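Quintana Road Traders and Residents Association
Minutes of the September general meeting

Last updated: September

Meeting opened 7.05 pm in the supper room. Adoración Villanueva in the chair. Apologies were taken as read. Minutes of the previous meeting accepted without change.

1. Accounts
Opening balance $2088. Hall hire for the winter quarter came to $271 and has been paid. The Pavley Bakery donation of $142 was received and a thank-you letter has gone out.

2. Night market
The council permit is still pending. Stallholders asked for an earlier pack-up time and the meeting agreed to 9.30 pm. Cekon Hire has quoted $900 for lights and a generator. Moved that we accept the quote, provided delivery is included. Carried.

3. Yard and rear access
Members discussed the state of the ground and whether some patching should be requested before summer. Adoración to write to the owners and ask who looks after which section.

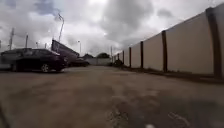
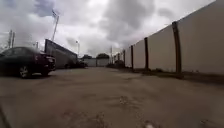 Paving in the two views above is worn and uneven.

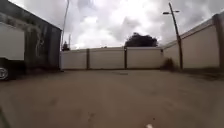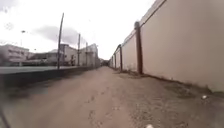
No money to be spent on this item until the owners reply. Held over to the next meeting.

4. Newsletter
Jumo Print can no longer fold copies at the old price. Two members offered to fold by hand. It was suggested we go to email only, but several older residents don't use it and the paper copy will stay for now. Colour on the front page only.

5. Street trees
The council will replace the two dead bottlebrushes near the bus stop. Residents asked for something that drops less on parked cars. Adoración to pass this on.

6. Other business
A complaint about bins left out past collection day was noted. The urn needs a new lid. The key to the supper room cupboard has been found and is back on its hook.

Meeting closed 8.40 pm. Tea was served.

3 comments | 2 shares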